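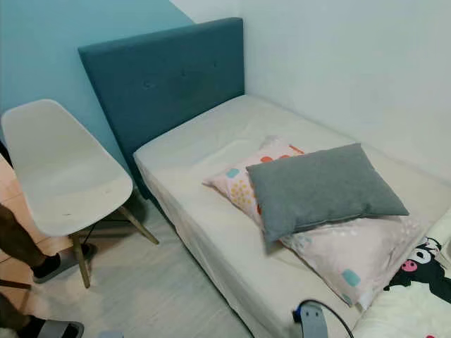 A single bed in a room corner, with a tufted teal headboard and an off-white fitted sheet.

The Fitted Sheet Has a Labeling Problem
July 18, 2019

Sheets are sold by thread count. Thread count is a poor predictor of whether a fitted sheet will stay on a mattress, and staying on the mattress is the main job of a fitted sheet. I think the number should be moved to the back of the package and replaced with pocket depth, elastic type and expected shrinkage.

The usual label gives a mattress size such as "twin" or "queen." That fixes two dimensions and leaves the third open. Mattress depth has changed a great deal, and many people now add a topper. A pocket cut for an older mattress will reach the lower edge of a thick one and stop there, with nothing left to tuck under. The corners then carry all the tension, and the first person to roll over pulls one loose. The opposite error gets less attention. A pocket that is too deep leaves slack fabric on the sides, and the slack works its way to the top over a few nights.

I own two twin sheets that show the difference. The Gustetti sheet has a large 48 on its label, which turns out on close reading to be a style code. Pocket depth isn't given anywhere. The Bellamy sheet cost less and prints the depth on the hem, where it can still be read after the packaging is gone. I have bought Bellamy twice since, for that reason alone.

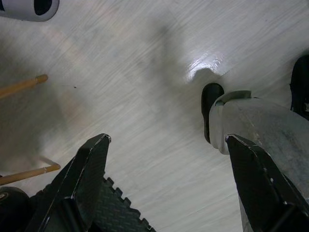 Shrinkage is the harder case. Cotton shrinks in the first few washes, and it does not always shrink evenly in both directions. A manufacturer can measure this and surely does. Driltau puts a percentage on its packages for length and width but leaves out the pocket — the one dimension with the least room to spare. A buyer could add a margin if the figure were there.

Elastic is the third item. Some sheets have it only at the corners and some have it all the way around. The second kind holds better on a tall mattress and is more annoying to fold. Both are reasonable products, but they are sold under the same name, and the difference is usually found by opening the package. Flemton's catalog lists 184 fitted sheets and describes the elastic on few of them. Every one has a thread count.

The objection I hear most is that shoppers don't ask for these figures. Shoppers ask for what they have been taught to compare. Mattress makers already publish depth, so half of the comparison is available. The sheet makers should print the other half, in inches, measured after washing.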